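4. Does the oiling schedule matter?

Advice on caring for wooden countertops is easy to find and hard to trace. Most of the care sheets we collected tell the owner to oil the surface once a month, and none gives a source for the interval. The Nurano sheet, the one handed out most often in Draketville, repeats the monthly figure twice and then tells the reader to oil "as needed," which would make the schedule pointless. We take the claim here as something still to be shown. Figure 2 gives the kind of surface meant.
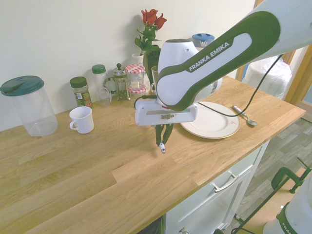
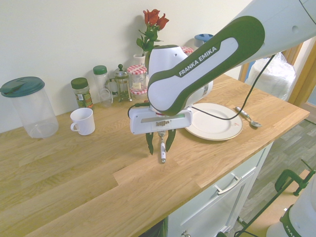
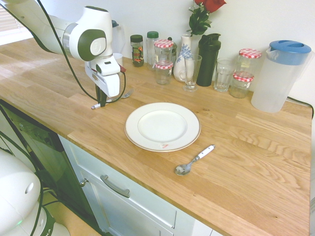
Figure 2. Wooden kitchen countertop.

One owner who answered our mailing objected to the whole line of inquiry, writing that anyone who has lived with a wood counter can tell by touch when it has gone dry, and that no study is going to improve on a hand. We take the point seriously, but it cuts against the care sheets at least as much as it cuts against us. If touch is a good guide, the calendar adds nothing. If touch is a poor guide, then much of what owners report about their counters, including the reports we rely on below, is weaker than it looks.

The best-known support for monthly oiling is the Zudidora survey, which went out to 700 households and is usually cited as proof that oiled counters stain less. It proves no such thing. Households that said they oiled every month also said they wiped up spills right away and kept cutting boards on top of the counter. Any of these habits could account for fewer stains. The survey did not ask how old the counter was, what finish it had when it was put in, or whether it had ever been sanded. A five-year-old counter with a factory finish and a bare one beside a sink were entered the same way. Stains were reported by the owner from memory, and people who put work into a surface may well be kinder when they judge it.

The Mykhailiuk trial is more careful, and we give it more weight. It compared two oils and left a set of boards bare. Water was left standing on each board for 4 hours, and the marks were scored by readers who were not told which board was which. Fresh oil did reduce the marks. But the trial ended before any board was oiled a second time, so it has nothing to say about how often the job should be done. It has still been quoted in support of the monthly rule, in one case on the same page that describes its length correctly.

There is also a question of what owners mean by "dry." In our own replies the word was used for a pale color, a rough feel, a dull look, and water soaking in. These may go together, but we found no work that checks. A counter near a window can turn pale while it still sheds water well, and a rough patch may come from raised grain after scrubbing, a problem more oil would not fix.

We would not tell anyone to stop oiling. The cost is small, and the Mykhailiuk boards suggest that some oil is better than none for standing water. What we doubt is the interval. A fair test would assign the schedule by lot, start with counters sanded to the same grit, and run through at least one heating season, when indoor air is driest. Until that is done, we treat "monthly" as a habit of the care sheets and leave it out of the model in Section 5.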